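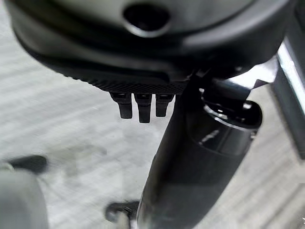
栏目：设备维护 > 讲稿备注

单台工作单元的日常维护：腕部相机与夹爪
讲者备注，8月26日内部交流用

分享 3 评论 2

【第一页】
先讲范围。今天只讲一个单元：一台机械臂、一个夹爪、一个腕部相机，任务是到转椅底下找黑色小片。臂的选型不讲，采购也不讲，有人问就会后找 Bleddyn Prydderch。

先停十秒，让大家看图，再往下说。

相机是从下往上看的，离得很近。要找的是滚花带下面那三个黑色小片，中间一片最长，右边一片离立柱最近。左下角灰色、发虚的一块，应该是夹爪自己的一部分。提醒一句：这块灰色在我们的检测程序里要做遮罩，遮罩文件跟着夹爪走，换了夹爪就要重做。

【第二页：安装】
相机支架用两颗螺钉固定，拧紧后画标记线。每次开工前看标记线有没有错开。
线缆从腕部外侧走，留一个松弯。Branwen Rosser 第一次布线时弯留得太小，手腕转到头就拉插头，后来重新走了一遍。
控制柜放在单元左侧，柜门前不堆东西。
工位直接设在地毯上。底座下面要垫钢板，钢板四角调平以后再做手眼标定，顺序不要反。

【第三页：反光】
这一页讲慢一点。
黑色塑料件和镀铬件同时在画面里，曝光不好定。按镀铬杆来定，小片和外壳就糊成一片黑；按黑件来定，镀铬杆和立柱上的高光会过曝。我们的做法是按黑件定，再把高光区域从匹配里剔掉。
立柱左侧那条长高光特别容易被认成边缘。立柱上端的圈口也有一处亮点，位置会跟着灯走，不能拿来做特征。
小片靠浅灰色地面衬出轮廓，所以底下的地面要保持干净。掉了扎带、线头，先捡走再跑程序。
Eftychia Christodoulou 问过能不能加环形灯。试过，外壳上多出一圈反光，拆了。

【第四页：保养】
每班：镜头用无尘布擦一次，不喷清洁剂。检查指垫有没有翘边。
每 600 次抓取：指垫拆下来看磨损，左右对调。
每 1130 次抓取：指垫换新，重新做零点，重跑遮罩。
计数在 Ratix 的维护页里看，换完以后要手动清零。上个月忘了清，结果提前换了一副好的，备件表对不上。
指垫备件放在 Skevidora 柜子第二层，领了要登记。

【第五页：一次故障】
现象：夹爪每次都停在小片外侧，差一点点够不到，报“目标未接触”。
先查了标定，没问题。又查了程序版本，也没问题。后来 Prys Prothero 看标记线，错开了一点，支架螺钉松了。
处理：断电，挂牌，螺钉拆下清理，涂中等强度螺纹胶，重新拧紧、画线，再做一次手眼标定。停机超过 2 小时，大部分时间花在前面查软件上。
现在点检表第一行就是看标记线。

（如果时间不够，第六页跳过。）

【第六页：更换夹爪的顺序】
臂回到维护位，断气，断电。
先拔相机线，再拆夹爪。装的时候倒过来，相机线最后插。
低速空跑一遍，看线缆。
拍一张新的参考图，和旧图对比，灰色区域变了就重做遮罩。
记录签名。

【待办】
11月前把点检表改成电子版，Mererid Parri 负责。
备用相机还没标定。
第三页的曝光数值等 Eftychia 复测完再补，今天口头不报数。

搜索本站 请输入关键词

相关内容
Wonano 控制柜滤网更换记录
手眼标定板怎么存放
Edwards 工位气路点检表（修订）
夹爪指垫领用登记说明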